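Walk-through before an event, Podau loft, August bookings
Capacity on the permit: 50 seated

**Entry and stairs**

- [x] Street door opens outward and stays open on its hook
- [x] Stair lights on, both landings
- [ ] Handrail tight. *Top bracket moves. Guerra has the work order, still open.*
- [x] Freight elevator certificate posted

**Main room**

- [x] Both exits clear to the full width of the door
- [x] Exit signs lit on battery test
- [ ] Extension cords taped down. *The DJ table run crosses the aisle. Move it to the wall side before chairs go in.*

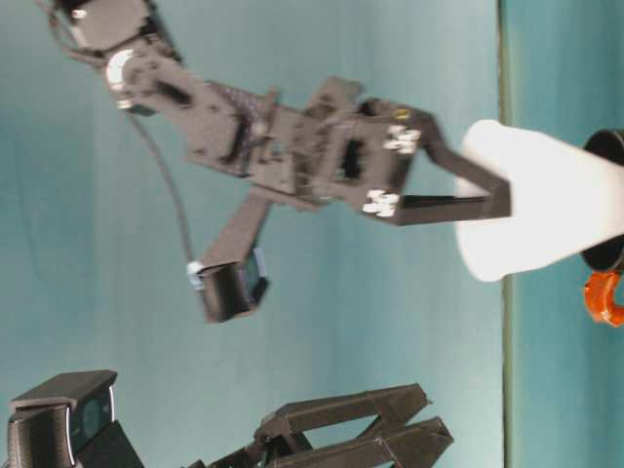
- [x] Backdrop stand weighted, 3 sandbags per leg
- [x] Candles in glass only, none under the draped fabric
- [ ] Flame certificate for the drapes on file. *Riltico sent an invoice for 515 yards and no certificate. Ask again.*

**Power and catering**

- [x] Panel labeled, door closes
- [x] Coffee urn on its own circuit
- [ ] Warming cabinets on separate circuits. *Cuvent lists theirs at some 900 watts each. Two were on the same strip at the last tasting.*
- [x] Extinguisher by the prep sink, gauge in green 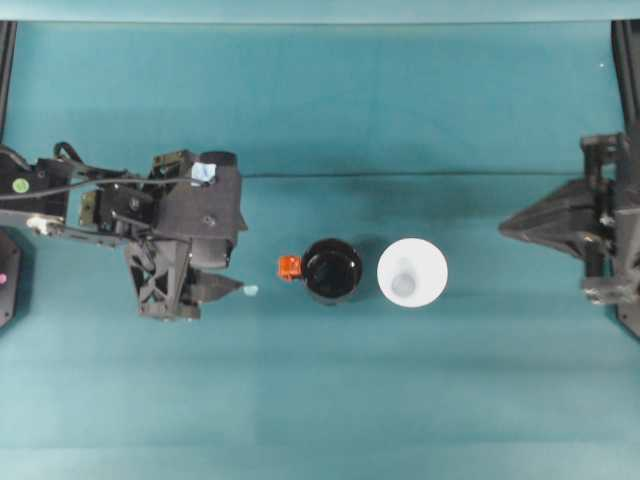 Liesl Baumgartner wrote back that the second cabinet can go on the outlet behind the bar, as long as the ice machine is unplugged during dinner. She also wants the handrail fixed before the next couple tours the space, and will call Guerra herself.

**Still open**

Handrail, cord run, drape certificate, cabinet circuits. Recheck all four at 2 p.m. on setup day, before the florist unloads.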